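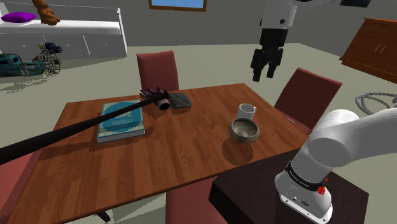
Good practice for a shared workspace begins before the arm is switched on, with a written statement of what the robot may approach and what it must leave alone. Students in this course will prepare such a statement for every exercise, including those carried out only in simulation. In a dining room layout, the statement must cover the chairs as well as the table, for a person may be seated in any of them. It must also address objects that stand close together. Where a mug is partly hidden behind the edge of a bowl, with the open gripper hanging over both, the plan must name which of the two is to be grasped and how much clearance the fingers need from the other. A long reacher-grabber lying diagonally across the table and over a book is to be treated as one obstacle along its full length.

Section 2. Limits and approach

The Tillinden course rules set a working reach of 700 millimeters for all table exercises. The planned path must remain inside that limit at every point, including the return to the rest position. Downward approaches begin with the fingers open and are made at reduced speed. If the target is not confirmed on the first attempt, the arm returns to its starting height and waits for the operator. No more than 2 attempts are permitted without a review of the plan.

Section 3. Floor and surrounding area

Loose items on the floor are recorded in the same way as items on the table. Coiled rope is listed as a trip hazard and as an entanglement hazard. Students who leave it out of a simulated exercise will be asked to resubmit, as the same form is used in the Floltthorpe laboratory.

Section 4. Records

Each run is entered in the log with the operator's name, the plan number and the reason for any stop. A stop requested by an observer is never marked as an operator error. Logs are submitted to Naomi Mbwambo. Requests for an exception to the reach limit are made in writing to Subira Kariuki before the run takes place.

Reading for the next session: course rules, part 13, on handing objects to a seated person.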